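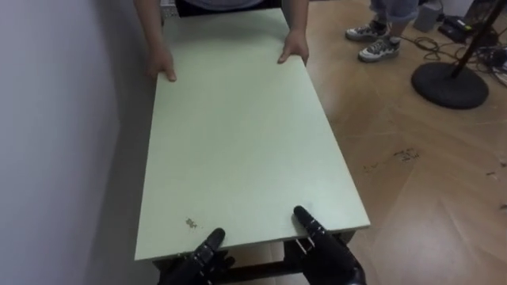
Chapter 4: Who Is Steering the Table?

Textbooks > Robot Software > Part Two > Shared Loads

Two people can move a table with hardly a word. Put a robot's hands on one end and software must do what the second person did by feel. Vendors call this problem solved. Read this chapter before you agree.

The planner in Gundar, the open controller we use throughout, treats the person as a force at the far edge. That is a crude guess. A tug may mean "go left," or it may mean a sore wrist. Sekar Ngui's team logged 3,000 tugs and labeled them by hand, and the labelers often disagreed with each other. A model trained on those labels learns the disagreement too.

Perception is no safer ground. A plain pale top gives a vision system little to track besides its edges, and a person leaning over it can hide a corner.
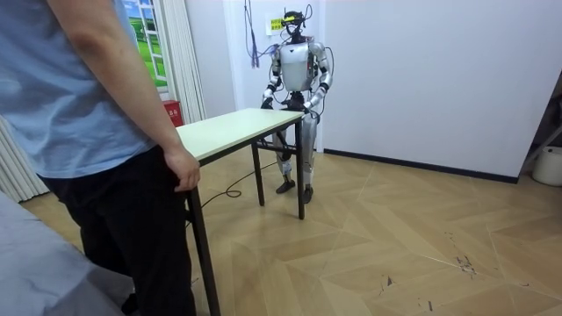 4.1 What the Controller Knows

Start with the arms. Joint readings arrive 1,000 times a second; camera poses arrive 50 times a second, and late. Ask which one the controller believes when they conflict.

Related chapters
Grip Without Touch Sensors
Reading the Skutis Logs
Stopping Safely

4 comments | 50 shares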